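Write the Bedroom Rules Before the Bedroom Robot

Opinion, by Lalit Rawat

I have worked for Narketti as a safety reviewer for nine years, and most of that time I wrote rules for machines behind fences. The fence made my job easy. Now the same arms go to tidy beds, and I see people taking the old factory checklist, deleting the word "fence" and calling it a home standard. I think this is a mistake.

Our old checklist at the Horkutton site has 149 items. When we went through it for household work, 73 of them said nothing useful about a bed. They speak of bolts, pallets and painted lines on the floor. Not one speaks of a blanket. 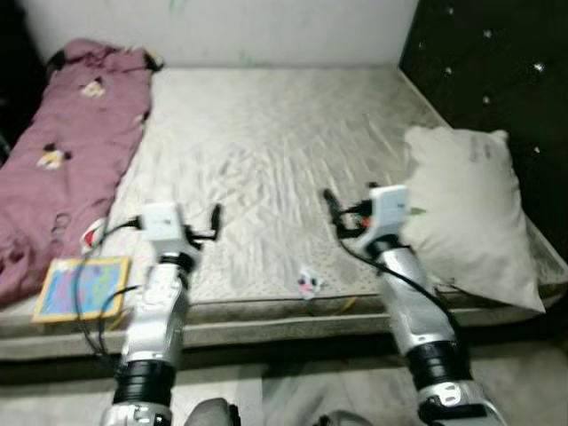

A blanket has no fixed shape, and this is the whole difficulty. A rule like "keep the path of the arm clear" is easy to check when the path has hard edges. With soft things the checker must use judgment, and a good standard should tell him what to judge. I would start with cables. Any cable that goes outside the arm should have a written limit for how far it may hang, measured in the lowest working position - not in the parking position, where everything looks tidy.

My second wish is a force limit for each kind of material. Mishra, the supplier we work with most, gives one number for gripping force and considers the matter closed. One number is enough for a box. For a pillow I want to know how hard the fingers may press, and for how long.

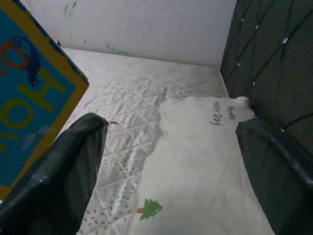 Should a home robot be allowed to pick up something it cannot recognize? In my opinion it should leave the object where it is and ask a person, even if this makes the job slow.

I know the argument against me. The people at Prarov told me in December that strict rules will stop small companies, because each test costs money and a bedroom has too many cases. They are partly right. I do not ask for a test of every toy and every book. I ask that the things belonging to children are treated as one class, with the most careful limits we have.
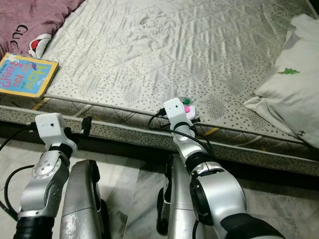
The other point is who signs. In a factory one engineer signs for the cell and his name is on the door. In a home there is no door like this, and the family did not study our manual. So the signature must stay with the company that sells the robot, also after a software update. I have proposed this text inside Narketti two times. It is still a draft, and I will bring it again at the next review.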